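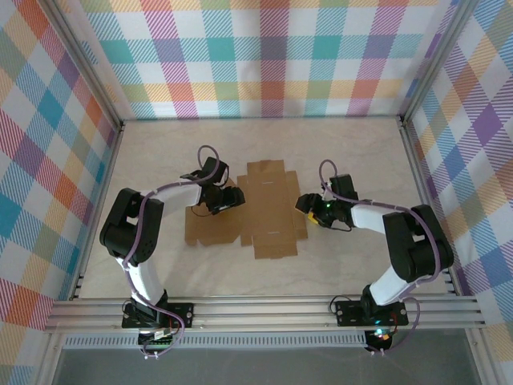 Projects > Packaging Reuse > Reports > July

Packaging Reuse Project: progress report for July

Work this month was on the flat-packed box that will replace the pre-glued cartons. Stukier delivered the first 600 die-cut blanks on a Sunday, earlier than planned, and we started folding tests the next morning.

The blank comes as one flat sheet with flaps and tabs on several sides. It needs no tape. We have folded 204 so far. Of these, 159 closed properly on the first try. Most of the rest had a tab that would not seat because the slot was cut too tight. Tarmo Jõgi sent the measurements to Stukier, and they have agreed to widen the slot on the next run at no charge.

Storage is better than before. The flat blanks take up one shelf in the packing room, where the old cartons filled the whole back wall. We have not yet found a good way to keep them from bowing when the stack gets high. Bondo lent us two flat boards to put on top, and we will check the stack again in two weeks.

Verschueren has asked for a sample set before committing to a trial. We will send corrected blanks only, so this moves to next month.

Spending is within budget. The main order of 4000 blanks is on hold until the new slot is approved. The quote from Gitex for printed labels came in higher than expected and we are asking for a second one.

Next steps: test the revised blank, send samples to Verschueren, release the main order.

Search reports Go

Recent reports
June: Choosing a box supplier
May: Carton use in the packing room
April: Project start and budget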